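Branch wants to merge into the regional one - do we get a real vote?

Posted by Tostberg2000

Our union branch at Kabbaj has been told it will be folded into the Irivberg branch in May. The letter says members "will be consulted". I have paid my subs for 11 years and I don't trust that word. Can they do it without a ballot?

Crisóforo Camacho

Depends on your rule book, so get hold of the full one and don't settle for the summary leaflet. Ours at Sesach said a merger needed a branch meeting with proper notice and a vote of those present. The officers called it a consultation too, until two of us read the clause out. Ask in writing which rule they are using. If the reply is vague, write to head office and keep copies.
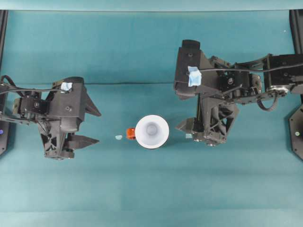 Two robot arms and a white cup on a teal surface

Also ask what happens to the branch fund. Ours went into the regional pot and I have yet to see a figure for it.

Tianyou Peng

They'll do what they like, they always do. We had a vote on a Wednesday at 4 when half the members were on shift. Turn up anyway I suppose.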